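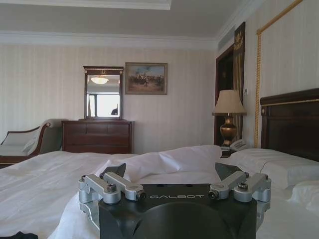
Warkenberg: bedroom linen, all-white set

Bed with white doona, a folded section of white bedding raised into a low ridge towards the nightstand, and two white pillows near the head. The farther pillow is the long, plump one. Creasing in the doona runs diagonally.

Introduction

The gallery covers bed linen at the Warkenberg apartments. The white set replaced the coloured one in March. The captions and notes are for cleaning staff, the Orken laundry run and owners who have asked what is supplied with a furnished bedroom. Kitchen and bathroom linen are on separate pages. Stock codes are in the linen register and are not repeated on the gallery.

White set: contents

One doona with cover, one fitted sheet, one flat sheet, pillows with cases, one mattress protector. The doona cover and sheets are Gallardo, plain weave, no trim or piping. Pillow inserts are Hirkari. The mattress protector stays with the bed and is exchanged only when the register shows it due. Blankets are not part of the set. They are issued from the ground-floor store on request between May and September.

Doona

Laid across the full width of the bed. The opening of the cover goes to the foot, closures fastened, corners of the insert tied to the inside tapes before the cover is pulled down. An insert that has slipped shows as a flat area at one of the top corners and a thick band lower down. Shake from the foot end, holding both corners.

Loose wrinkling in the cover is acceptable in an occupied apartment. For arrival presentation the cover is smoothed by hand from the centre outwards. Do not iron on the bed. Covers that come back from the laundry with set creases go through the roller press again before they are shelved.

Folded section

Bedding folded back on itself forms a raised ridge, and the height of the ridge depends on how much is folded and how tightly. The arrival standard is a single flat fold, edges parallel to the head of the bed. A rounded or rumpled fold is fine for airing.

Airing: fold back and leave for 60 minutes with a window open, or with the exhaust fan running if it is raining. The fold should expose the fitted sheet where the sleeper lies. Bedding on the floor during airing is rewashed, including anything that has only touched the skirting.

Pillows

Near the head, flat side down, open end of the case facing away from the door. Long pillows and standard pillows take different cases. The two sizes look similar when folded, so check the woven size label before dressing. A standard case forced onto a long pillow splits at the side seam, and Orken charges the repair to the apartment.

A creased side on a plump insert usually comes out with one shake. Where the filling has bunched, tumble on low heat for 10 minutes and re-case when cool. Inserts that stay bunched after that are tagged and sent down with the next exchange. Do not cut the tag threads off returned inserts.

Marks and foreign items on white

Any dark line or mark on a white case is checked by hand before the linen is stripped. Threads and hair lift off with tape. Ink, mascara and leather dye do not, and the piece goes into the stain bag with the position of the mark circled in washable pen. Bleach is not used at the apartment. Orken handles all stain treatment, and a piece that has been spot-treated on site is harder to recover.

Dark textiles are kept out of the white bag entirely. Before bundling, run both hands over the doona and under the pillows for clothing, socks, chargers and remote controls. Black garments have caused the greatest number of greyed loads in the register. Found items go in a clear bag on the kitchen bench with the apartment number.

Nightstand

The nightstand is wiped before the bed is dressed, so that dust does not drop onto clean linen. Use a damp microfibre cloth for the top and a dry one for the edges. Nothing is stacked on it during the change. Clean pillowcases go on the chair or stay in the bag.

Order of work

Strip pillows, then doona cover, then flat sheet, then fitted sheet.
Check the mattress protector, both faces.
Air the doona and pillows.
Wipe the nightstand and bedhead.
Fit the bottom sheet, tucking the wall side first.
Lay the flat sheet with the wide hem at the head.
Dress the doona, then the pillows.
Check colour against the reference piece under daylight, curtains open.

Colour match

All pieces on one bed should come from the same laundry batch where the store allows it. White textiles drift towards grey or cream with repeated washing, and a new case beside an old cover is easy to see in daylight. Mixed batches are permitted in winter, when drying capacity is limited. The reference piece hangs in the store in a paper sleeve and is replaced each December.

Stock and exchange

The register held 885 white pieces at the last audit, counted as individual items and excluding mattress protectors. Each bed is allotted 4 complete sets: dressed, shelved, in laundry and in reserve. Orken collects from the loading bay at 7 am. Bags left after the truck has gone are held in the store until the following run and are not to be left in the corridor.

Pieces are withdrawn for thinning at the fold lines, broken seams, greying past the reference piece or a permanent mark larger than a coin. Withdrawn sheets are cut for dust covers and marked with a black cross at one corner. Withdrawn doona inserts go to Hirkari for recycling, compressed and labelled by size.

Related pages

Warkenberg bathroom linen
Warkenberg kitchen linen
Orken collection times
Gallardo care codes
Linen register, read-only copy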